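Notes on caring for baseball jerseys and team shirts at home, last revised 2022-02-04. These apply to polyester replica shirts, button-front jerseys and the plain cotton shirts sold at ballparks. Flannel throwbacks need different handling and are left out.

## Before washing

Check the label first. Most replica shirts are polyester and tolerate a cool machine wash. Sewn-on twill letters are sturdier than heat-pressed ones, but the backing under them can pucker in hot water. Turn the shirt inside out and fasten every button except the top one. An open placket twists in the drum and pulls at the buttonholes.
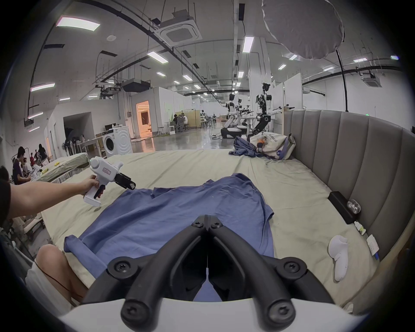 Infield clay should be dry before it meets water. Brush off what comes loose with a stiff nylon brush, working from the edge of the stain inward. Rinse from the back of the fabric under a cold tap, then rub in plain liquid detergent and leave it for 63 minutes. I arrived at that number by timing one machine cycle against another and have kept it. Shorter soaks left a faint orange ring at the knees of pants and the bellies of shirts.

Chlorine bleach yellows polyester and weakens the stitching around numbers. An oxygen powder is safer on white. I use Nurnia at 5 grams per liter, weighed on a kitchen scale. The scoop in the tub packs unevenly and can be off by a third.

Grass is a dye stain and responds to an enzyme detergent. Pine tar is a resin and does not. Put a paper towel under the spot, dab with rubbing alcohol from the reverse side, and change the towel as it picks up color. Test an inside seam first. Keep alcohol away from heat-pressed letters – it softens the adhesive.

## Washing and drying

- Cold water, gentle cycle, low spin.
- No more than 7 shirts in a standard front loader.
- No fabric softener on polyester. It coats the fibers and holds odor.
- Zippers and hook-and-loop straps go in a separate load.

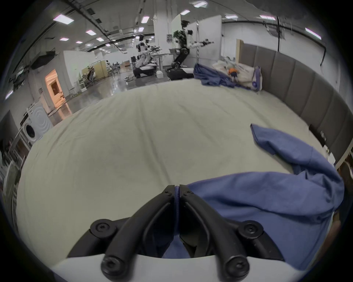
Skip the dryer for anything with pressed lettering. Hang the shirt on a wide plastic hanger, out of direct sun, with the front panels pulled level so the piping dries straight. Wire hangers leave points in the shoulders. A Jirkano folding rack works if the shirt goes over two bars instead of one, which spreads the crease. Polyester is usually dry overnight indoors. Cotton takes longer, particularly at the collar and the side seams.

If a pressed number has started to lift at a corner, cover it with baking parchment and press with a dry iron on the lowest synthetic setting for 9 seconds. Let it cool fully before touching the edge. Repeat once at most.

## Storing through the off-season

Wash everything when the regular season winds down in September, even shirts worn once. Sunscreen and sweat that look like nothing in the fall show up as yellow bands by spring.

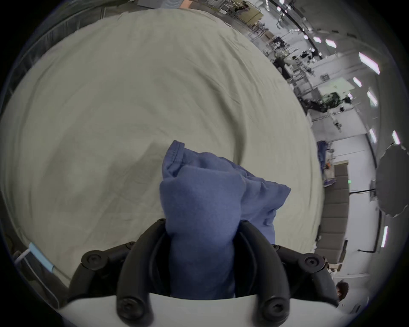
Fold with the numbers flat and a sheet of acid-free tissue between the front and back panels. Pressed vinyl can stick to itself in a warm closet. Avoid vacuum bags for the same reason. A lidded cotton box is adequate; mine came from Głowacki and the lid has stayed square.

Caps go in a separate box, crown up, with the sweatband folded out.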